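Keeping a Small Coin Collection at Home: Tips from the Workroom

I get the same letter every February, or near enough. Somebody has been handed a tin of old coins that belonged to an uncle or a grandmother, and they would like to know what to do with it before the lid goes back on for another generation. I love those letters, and I always answer them at far too great a length, so I have put the useful parts on one page where you can read them over a cup of coffee (kept well away from the coins, please!).

Let me start with cleaning, as everyone else does. Please don't. I know it is tempting, and I know there is a jar of polish under the sink that did wonders for the candlesticks, but the dark skin on an old bronze coin is part of the coin, and once it is gone you can't put it back. My very first purchase was a little Roman bronze from a tray at the Ferraro shop, and I went at it with baking soda and a toothbrush the same evening. It came up as pink as a new water pipe. I still have it, and I bring it along to talks as a warning.

If a coin has loose soil on it, you can set it in a shallow dish of distilled water and leave it alone. Change the water once a day. A wooden toothpick, softened in the same water, will lift dirt from around the letters if you are patient, and you should stop the moment you feel yourself pressing. Pat the coin with a soft cotton cloth, never rub, and leave it out on clean blotting paper overnight before it goes anywhere near an envelope.

Watch for pale green powder on bronze. A smooth green that you can't brush away is usually just age, and many people find it beautiful, but powder that comes off on your fingertip is trouble. Put that coin in a container by itself, well apart from its neighbors, and ask a conservator before you try anything you read about online.
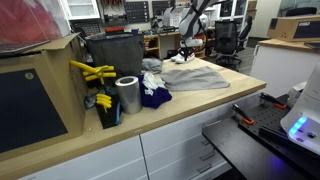
Handling comes next, and it is mostly a matter of habit. Hold the coin by its edge, between finger and thumb, and do it over something soft. I use a folded hand towel with a sheet of plain white paper on top, and that has saved me more than once. Wash and dry your hands first. Cotton gloves look very proper, but I find them slippery, and I would sooner trust clean bare fingers on the rim than a glove that lets go.

Now for storage. Old soft plastic flips are the thing to look out for, the bendy kind with that shower curtain smell, as the plastic can leave a sticky green film behind. Move anything you find in them into paper envelopes marked acid-free, or into hard inert capsules of the right size. I settled on Laremine envelopes years ago and have never had cause to change, and for the few silver pieces I like the Sketerell trays with the felt left out. Some felts give off fumes that tarnish silver, and a circle of acid-free card does the same job.

Bare oak drawers are hard on coins too, lovely as they look. If you have inherited an oak cabinet and can't bear to part with it, keep the coins in capsules inside it and check on them every few months.

Dampness does most of the harm in an ordinary house. I keep a small dial hygrometer in the box and aim for a reading below 30 for the bronzes. Silica gel packets will bring it down nicely, and they can be dried out again in a low oven (read the packet, as they vary). An inside closet is better than an attic or a basement, and much better than a shelf over the radiator.

Last of all, labels. Write the envelope before you put the coin in it, in pencil, and give every coin a number that matches a line in a notebook. Put down where it came from, even if all you know is "Aunt's button box." The college at Wikeck has 3,628 coins in its study collection, and I am told that 300 of them came in a single gift with no notes whatever, so students are still puzzling over them today. A line of pencil would have spared them a great deal - though I suppose the puzzling is half the fun.

For photographs, use 2 desk lamps, one on each side and set low, and prop the coin on a scrap of gray card. Turn off the flash. Take both faces, name the files with the same number you penciled on the envelope, and keep a printed copy with the notebook.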